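대형출력 게시판 > 색관리
연한 청록 바탕 벽면 시트, 롤이 바뀌면 색이 틀어지는 문제

길로운
아동 공간용 벽면 시트를 주로 출력합니다. 연한 청록 바탕에 분홍을 같이 쓰는 도안이 많은데, 같은 파일을 같은 설정으로 뽑아도 롤이 바뀌면 청록만 눈에 띄게 회색 쪽으로 갑니다. 분홍은 거의 그대로입니다.

환경은 다음과 같습니다.
출력: 라텍스, CMYK + 라이트 시안/라이트 마젠타
RIP: Jerham
소재: Gremov 무광 점착 시트
측색: Sevis 핸드헬드, M1 조건

프로파일은 3,708패치 차트로 새로 만들었고 검증 평균 ΔE00은 2 이내입니다. 그런데 청록 바탕만 따로 재면 롤 사이에서 3을 넘깁니다. 회색 균형은 정상으로 나옵니다.
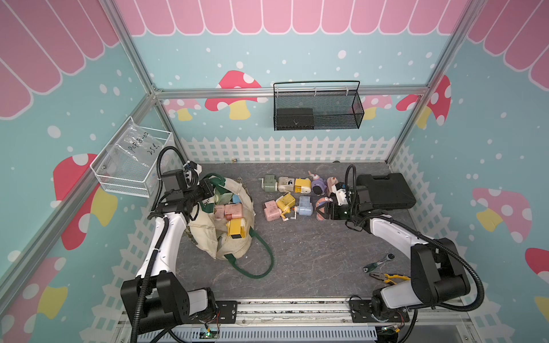 선형화는 롤을 교체할 때마다 다시 합니다. 노즐 체크도 이상이 없고 헤드 교체 이력도 없습니다. 남은 변수는 소재 백색도와 경화 온도 정도인데, 어느 쪽부터 분리해서 봐야 하는지 의견 부탁드립니다. 납품은 3월입니다.

Rizwan Sikder
소재 백색점부터 재십시오. 무광 점착 시트는 형광증백제 함량이 로트마다 다릅니다. 연한 색은 잉크 도포율이 낮아서 소재 색이 그대로 비칩니다. 분홍이 안 움직인다고 하셨는데, b*축 변화가 분홍보다 청록에서 더 크게 보이는 도안일 수 있습니다. 롤별로 미인쇄 면의 Lab 값을 M0, M1, M2로 모두 측정해서 올려 주시면 판단이 쉬워집니다.

Sumaiya Cassim
로트 백색도만으로 ΔE00 3은 과합니다. 제 경우는 경화 온도였습니다. 라이트 시안 비중이 높은 영역에서 경화가 부족하면 표면 광택이 달라지고, 핸드헬드 측색기는 그 차이를 색차로 읽습니다. 표면을 마른 천으로 문질러 묻어나는지부터 확인하시기 바랍니다.

Rizwan Sikder
무광 소재에서 광택 차이가 측색값을 그만큼 움직인다는 데는 동의하기 어렵습니다. 45/0 광학계면 영향이 제한적입니다. 유광이라면 모르겠습니다.

Sumaiya Cassim
제한적이지 없는 것은 아닙니다. 그리고 육안으로도 틀어져 보인다고 했으니 측색 오차로만 볼 문제도 아닙니다. 경화 부족이면 도트 퍼짐도 같이 달라집니다.

길로운
측정했습니다. 미인쇄 면 b* 값이 M1에서는 롤 사이에 차이가 있고 M2에서는 거의 같습니다. 증백제 쪽이 맞는 것으로 보입니다. 문지름 시험에서는 묻어나지 않았습니다.

다만 M2로 프로파일을 다시 만들어도 현장 조명에서 보면 이음매 양쪽이 여전히 구분됩니다. 도안은 상단에 분홍 물결 차양이 이어지고 그 아래로 청록 면이 넓게 깔리는 종류입니다. 넓은 단색 면에 이음매가 오면 숨길 곳이 없습니다.
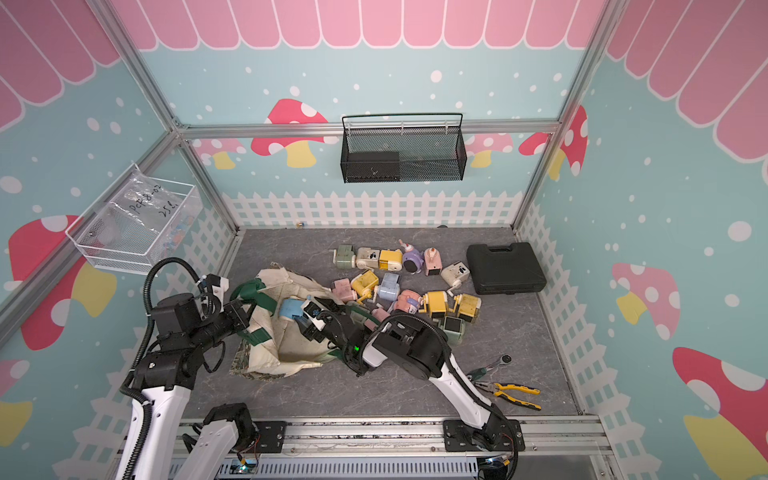 Dayana Sotelo
M2로 만든 프로파일은 증백제를 무시할 뿐이지 보정하는 것이 아닙니다. 현장 조명에 자외선 성분이 있으면 롤 차이는 그대로 보입니다. 같은 로트로만 한 현장을 끝내는 것이 우선이고, 불가능하면 로트가 바뀌는 위치를 모서리로 보내십시오. 면의 각도가 달라지면 조도 차이가 색차를 덮습니다. 패널 분할은 RIP의 균등 분할을 쓰지 말고 수동으로 잡으셔야 합니다.

Rizwan Sikder
동의합니다. 덧붙이면 패널을 한 장씩 뒤집어 출력하는 방법도 있습니다. 좌우 농도 편차가 있는 장비에서는 맞닿는 변끼리 같은 쪽 농도가 옵니다. 로트 차이에는 효과가 없습니다.

Hashini Rathnayake
라미네이팅은 하십니까? Sarkar 무광 라미는 자외선 차단층이 있어서 증백제 반응이 상당히 줄어듭니다. 저는 출력물 단독으로 맞추지 않고 라미까지 올린 상태에서 프로파일을 만듭니다.

Sumaiya Cassim
라미를 올린 상태로 차트를 재는 것은 권하지 않습니다. 미세 기포가 들어간 패치가 섞이면 곡선이 튑니다. 출력물로 프로파일을 만들고 라미 후 값은 검증용으로만 쓰는 편이 안정적입니다.

Hashini Rathnayake
기포는 부착 후 하루 두고 재면 문제된 적이 없습니다. 튀는 패치는 평균 측정에서 걸러집니다. 최종물이 라미 상태인데 그 전 단계에 맞추는 쪽이 더 이해되지 않습니다.

길로운
라미는 현장에 따라 합니다. 이번 건은 손이 닿는 높이까지만 하려고 했는데, 그러면 같은 면 안에서 증백제 반응이 갈리겠군요. 전면 시공으로 바꾸겠습니다.

Dayana Sotelo
부분 라미는 하지 마십시오. 경계선이 색으로도 광택으로도 보입니다.

길로운
Gremov 대리점에 같은 로트로 문의했더니 최대 68m까지 확보된다고 합니다. 여분을 포함해도 이번 현장에는 충분합니다. 로트 통일, 전면 라미, 수동 분할로 진행하고, 프로파일은 출력물 기준과 라미 후 기준을 모두 만들어 비교하겠습니다. 값이 나오면 이 글에 이어서 올립니다.

Rizwan Sikder
비교하실 때 청록 바탕 농도를 단계별로 나눈 램프를 같이 넣어 주십시오. 차트 평균값만으로는 이 영역의 차이가 드러나지 않습니다.

Sumaiya Cassim
경화 온도도 기록해 두시기 바랍니다. 문지름 시험을 통과했다고 변수에서 뺄 수는 없습니다.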